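Section 4. Memory and Power Supply

Gravbridge Refurbishing Guide, desktop cases. Revised by Danylo Shevchuk.

Read the whole section first. It is short, and the cables will still be there when you get back.

CAUTION: Unplug the power cord from the wall. Turning the computer off with the front button does not count, however firmly you press it.

4.1 Removing memory

1. Lay the case on its side with the cover off.
2. Touch bare metal on the case before you touch the board.
3. Find the memory slots, the long black channels on the green board. Move any cables aside gently. They will drift back. Move them again.
4. Press the latch at the end of the slot outward until the module lifts.

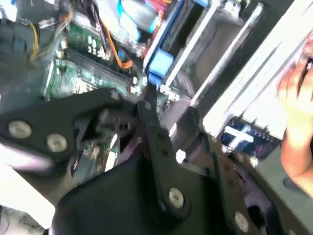 5. Hold the module by its edges and pull straight up. If it refuses, check the latch before you check your strength.
6. Put the module in a Fakero sleeve and write the slot number on the label. "I'll remember" is not a slot number.

NOTE: Older Bellamy cases have a bracket over the slots. It comes out first, whatever the Bellamy manual says.

4.2 Checking the power supply

1. Find the metal box with the printed markings on it.
2. Copy the model number onto the Perus worksheet. If the label faces inward, leave the line blank until the unit is out.
3. Unplug its connectors from the board by the plug, never by the wires.

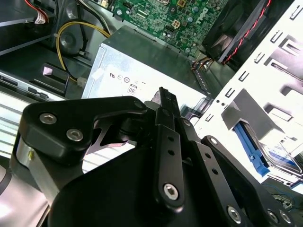
Fig. 4-2. Power supply in the chassis, with UL and 80 marks on the casing.

CAUTION: Do not open the power supply. There is nothing in it for you.

4. Take out the mounting screws and put them in the tray. The carpet has enough already.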